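Evaluating the Rostura two-arm bench kit for an instructional laboratory

Reading time: 5 minutes

Stollura Instructional Technology Office

Our office has been asked to advise on the purchase of a Rostura two-arm bench kit for a teaching laboratory at a two-year college. The kit would be used by students in the second term of an automation certificate. Most of these students have completed one course in basic electronics and one in programming, and few have handled a robot of any kind.

The quotation covers two arms with parallel grippers, the rail on which both are mounted, an aluminum enclosure frame, and 30 days of remote setup support. Wall panels, floor mats and practice objects are to be supplied by the buyer. A second quotation adds an extended service plan, which covers replacement of joint motors and gripper fingers but excludes cables.

We would appreciate guidance from institutions that have operated this kit for at least one full term. Our concerns are the following. First, is the two-arm version justified at this level, or would a single arm serve the same course? Second, is the service plan worth its price? Third, how much staff time should be set aside for daily preparation? The department must submit its equipment request in April and has already cleared a bench for the purpose. General opinions about other manufacturers are welcome but will not affect this request, as the vendor list is closed.

Lưu Technical Programs

We purchased the two-arm version and have used it for two terms.

On your first point, we recommend two arms only if the course includes tasks that require them. A single arm is sufficient for teaching reach, grip force and basic pick-and-place. In our first term the second arm was used in only a few sessions. We then rewrote the exercises so that one arm steadies an object while the other works on it, and the second arm is now in regular use. Please read your syllabus before you read the price sheet. The rail and frame are the same for either version, and the vendor confirmed to us in writing that a second arm could be added later. You should obtain the same confirmation, since terms may have changed.

On the service plan, we declined it and would decline it again. The parts our students damage most often are cables, and these are excluded. We keep a small stock of spares in a locked drawer and have written a one-page procedure for replacing them. Gripper fingers can be ordered separately.

On staff time, our technician needs 30 minutes before the first session of the day. This covers a check of the mounting bolts, a slow test movement of each joint, and the placement of objects for the exercise. Afternoon sessions need less. Please note that the setup support begins on the date of shipment and not on the date of installation. We lost much of ours while waiting for an electrical outlet to be moved.

Hallway Bench 71

Get the single arm. We have the single and it is fine. The software manual is poorly organized and the index is missing. I have not used the service plan and cannot comment on it.

Drimstead Center for Applied Training

We respectfully differ from the answer above. A single arm is adequate for demonstrations, but students who have worked only with one arm tend to plan every task as a series of separate moves. Sharing a workspace between two arms raises questions of timing and clearance that are difficult to teach on paper.

We would also encourage the department to budget for the items the quotation leaves out. Patterned panels and a patterned mat cost little and can be changed between units. Practice objects should vary in shape and firmness. Soft toys, alarm clocks and a wooden tray with a handle have all served us well, and most households can supply them. A hanging shelf on the back wall is useful for objects that are not part of the current exercise.
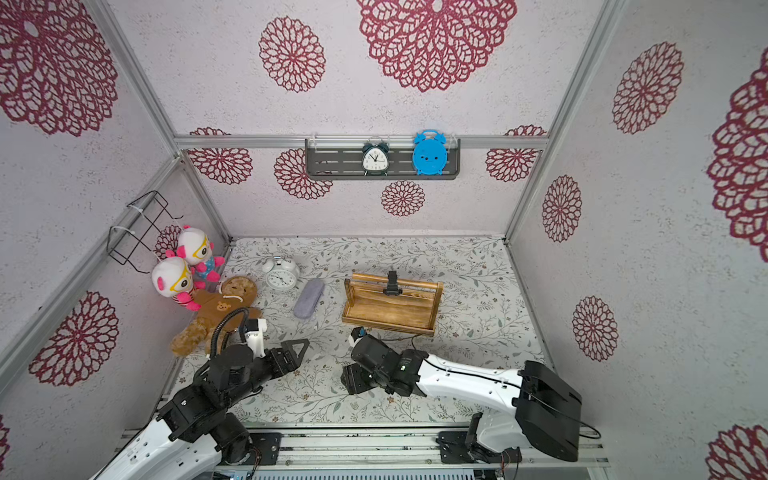 Two arms on the shared rail, with the wooden tray between the soft toys and the right-hand arm.

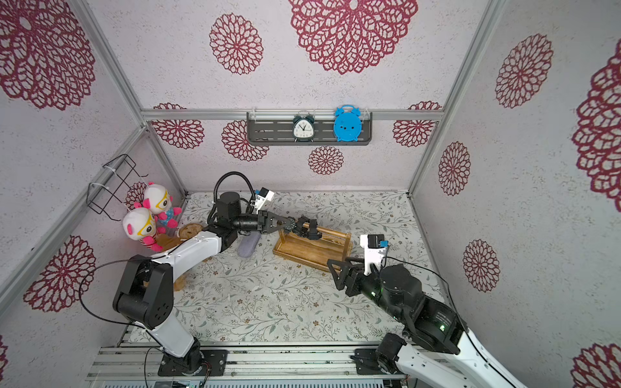

With respect to the service plan, our experience is less settled than that of the Lưu office. We bought the plan for the first year and made 2 claims, both for joint motors. Each was accepted, although the second required a long exchange of messages and a video of the fault. We did not renew. A department without a technician on site may reasonably decide otherwise, and should ask who pays for return shipping — the plan document we received was silent on this.

For preparation time, we agree with the figure given earlier. We would add a short period at the end of each day to clear the mat and park both arms. Students can do this under supervision, and we include it in the participation grade.

One further matter concerns class size. We assign no more than four students to the bench at a time, and the others work on written plans at nearby tables until they are called.

Related items

Choosing gripper fingers for soft objects
Cable spares: what to keep in stock
Rostura single-arm kit: first-term report
Writing a bench safety sheet for new students
Service plan wording and return shipping
Floor mats and wall panels for small enclosures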